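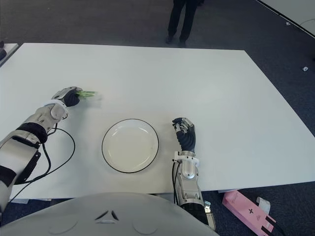 Figure 7.1 A shallow round plate, white with a thin black rim, on a white table.

Chapter 7

Glazed Tableware: Body, Glaze and Fit

Learning outcomes

On completing this chapter, the student should be able to:

distinguish between earthenware, stoneware and porcelain bodies by their porosity and firing range;
explain the part played by silica, alumina and fluxes in a glaze;
describe the causes of crazing and shivering, and select a suitable correction for each;
outline the main methods of applying a coloured band or rim to flatware;
keep a test record in a form that another potter could follow.

Key terms

Absorption, biscuit, body, crazing, flatware, flux, foot ring, glaze fit, hollow ware, maturing range, rim, shivering, thermal expansion, well.

7.1 Introduction

Most households own more plates than any other kind of pottery, and few objects in daily use are asked to do so much. A plate is scraped with steel, stacked while damp, filled with hot food and washed many hundreds of times. It must lie flat. It must not take up liquid, stain, or release any harmful substance into food. The customer expects all of this without thinking about it, and also expects the plate to match others bought several years before.

The trade divides tableware into flatware and hollow ware. Flatware includes plates, saucers and shallow dishes. Hollow ware includes cups, bowls, jugs and teapots. The division is an old one and reflects differences in making: flatware was formed by pressing a sheet of clay over a mould, hollow ware by throwing or by lining the inside of a mould. Chapters 5 and 6 dealt with these forming methods. The present chapter assumes that the student can already produce a sound biscuit-fired plate and is ready to consider what is put on it.

The vocabulary of the plate should be learned at the outset, as it is used throughout the rest of the book. The flat or slightly hollowed centre is the well. The sloping or level border outside the well is the rim, although on some modern shapes the well rises directly to the edge and there is little or no rim in this sense. The extreme outer line is the edge. On the underside, the raised circle on which the plate stands is the foot ring. Decorators often use the word "rim" loosely for any line of colour at the edge, and the student will meet both uses in catalogues and in workshop talk.

7.2 The body

A ceramic body is a prepared mixture of clays and other minerals. Its character after firing depends on what it contains and on how far it has been taken towards the point at which it would soften and lose its shape.

Earthenware is fired at comparatively low temperatures and remains porous. An unglazed earthenware plate will draw in water and will in time smell of whatever has been served on it. The glaze is therefore essential, and any break in it allows moisture to enter the body. Earthenware has the advantage of taking bright colour well, and it seldom warps in the kiln.

Stoneware is fired higher. The particles are bound together by glass formed within the body, and absorption is low. A well-fired stoneware plate will hold water even where the glaze is missing. The colours available to the potter are fewer, although the number has grown with the wider sale of stable prepared stains.

Porcelain is white and, where thin, allows light to pass. It is fired to a point at which absorption is close to nil. It is also the least forgiving of the three. Plates made in porcelain are liable to sag at the edge unless properly supported, and unevenness in the thickness of the clay, hardly noticed before firing, will show as a twist afterwards.

The choice between these bodies is seldom made on technical grounds alone. The Prindelbridge works, whose records are used in several chapters of this book, made earthenware for three generations and changed to stoneware only when its old clay pit flooded. Ita Carroll, the last manager to oversee both bodies, wrote in the firing ledger that the new plates were stronger but that the regular buyers "wanted the old white back". The works met this demand by putting a white glaze over the grey stoneware, and the difficulties that followed are taken up in Section 7.4.

7.3 The glaze

A glaze is a thin layer of glass melted on to the surface of the ware. It has three working parts. Silica forms the glass. Alumina stiffens it and prevents it from running down the side of the pot. Fluxes bring the melting temperature within reach of the kiln.

The student will find it helpful to think of a recipe as a balance between these parts. Where there is too much flux, the glaze runs and may stick the ware to the kiln shelf. Where there is too much alumina, it is dry and rough to the hand and will mark under a knife. Silica in excess may leave the glaze underfired, with a cloudy or milky surface that is easily mistaken for a matt finish.

True matt glazes owe their surface to fine crystals that form as the kiln cools. They are admired for their softness but are not always suited to tableware. Cutlery leaves grey metal lines on a matt plate, and these cannot be removed without a mild abrasive. For this reason many potteries use a glossy or satin glaze in the well and keep a matt glaze for the outside of hollow ware.

Recipes in this book are written so that the main ingredients add up to 100, with colouring oxides, stains and opacifiers listed separately as additions. This is the normal practice in the trade. It allows two recipes to be compared at a glance, and it permits the same base glaze to be used in several colours without fresh calculation.

White glazes deserve particular attention. A clear glaze over a white body will appear white, but over a grey or buff body the same glaze will show the colour beneath it. An opacifier, commonly tin oxide or a zirconium compound, must then be added. Tin gives a soft, slightly warm white. Zirconium compounds are cheaper and harder, and in large amounts can make a glaze more likely to pick up metal marks.

7.4 Glaze fit

Body and glaze both shrink as they cool. If they shrink by different amounts, one is placed under strain by the other. The relation between the two is known as glaze fit.

When the glaze shrinks more than the body, it is stretched, and since glass is weak in tension it breaks into a network of fine cracks. This fault is called crazing. It may appear as the ware is lifted from the kiln, or it may be delayed for months. On a decorative vase crazing may be welcome. On a plate it is a fault.

When the glaze shrinks less than the body, it is squeezed. A moderate degree of compression strengthens the ware and is desirable. If the compression is too great, slivers of glaze lift from edges and handles. This is shivering, and ware that shows it must never be used for food.

Crazing is usually corrected by increasing the silica in the glaze, by reducing those fluxes that have a high rate of expansion (chiefly soda and potash), or by changing the body. Shivering calls for the opposite treatment. Corrections should be made in small steps, with one change to each test.

Case note: the Fahy trials

The white glaze first adopted at Prindelbridge crazed within a season. Malachy Phelan, then in charge of the test kiln, prepared a series of 21 small dishes known in the works as the Fahy trials, after the shed in which they were fired. Each dish carried the same base glaze with a different addition of silica. The dishes were fired together, left to cool, and then moved repeatedly between boiling and iced water. Dish 3 crazed at the first cycle. The glaze finally chosen remained sound through 83 cycles, at which point the trial was brought to an end. The dishes were kept, and each bears its number in iron oxide inside the foot ring.

The student should note the method as well as the result. Only one ingredient was varied. Every piece was marked before firing. The record was kept in a bound book, and the failures were entered with the same care as the successes.

7.5 Bands and coloured edges

A line of colour at the edge is among the oldest ways of finishing a plate. It gives definition to a pale glaze and can serve to identify a range. Three methods are in general use.

In the first, the colour is painted on the biscuit ware and covered with a clear glaze. The line is protected from wear but may soften if the glaze is fluid. In the second, it is laid over the unfired glaze and sinks into it during the firing. The third method places the colour on the finished glaze and fixes it in a further firing at a lower temperature. This gives the sharpest line and the widest choice of colour, though the line is exposed to wear.

In each case the plate is centred on a banding wheel and turned steadily while the loaded brush is held still. The brush should be long in the hair and should carry enough colour to complete the circle in one turn. A join made with a second loading will nearly always show. Manganese, cobalt and iron are combined in most black stains, and prepared blacks should be tested over the intended glaze before an order is accepted. The Skurnska method of banding, in which the plate is held upright, is described in Chapter 9 together with gilding.

7.6 Preparing for the practical work

The exercises at the end of this chapter require a set of biscuit tiles, two prepared base glazes and access to a kiln with a reliable controller. Students working from the Prallolar glaze tables should check that they have the revised edition, as the earlier printing gave the alumina figures for Table 4 in the wrong column.

Dust masks of a suitable grade must be worn when dry materials are weighed. Benches are to be wiped with a wet sponge and never swept.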